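Vimstead Film Festival Opens Entries for Its First Co-Production Market

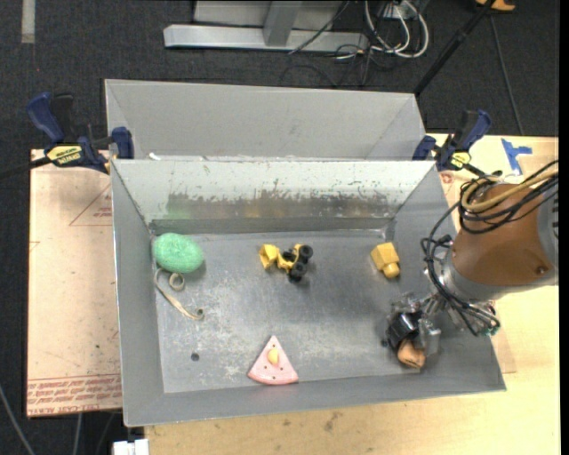

A mint-green textured ball and a curling beige strip in a gray metal bin.

VIMSTEAD, December 17, 2021: The Vimstead International Film Festival will hold its first co-production market next September, and entries are open now. Filmmakers from two or more countries can apply together with a feature, a documentary or a short series that is still looking for partners.

The idea grew out of this year's festival, which received 203 films, almost 2,000 visitors and a lot of long hallway talks between directors who had never met before.

"People kept coming up to us with a script in one hand and a new friend in the other," said festival director Shaimaa Ait Ali. "We wanted to give them a room, a table and a few days to work it out. I can't wait to see what they bring!"

The market will choose nine projects. Each team gets three days of meetings with producers, broadcasters and sales agents at the Durrani Theater, plus a public reading on the last night. Travel for two people per team is covered by Pristureo, the festival's main partner.

Producer Kelechi Amadi will chair the selection panel, joined by editor Hajar Sqalli and screenwriter Shanthi Patwary.

"Send us the project you really want to make, even if the budget page is a mess," Amadi said. "Budgets can be fixed."

Entry is free. Teams should send a treatment and a short letter from each country's producer to the festival office.

Press contact: Ismail Lamrani, Vimstead International Film Festival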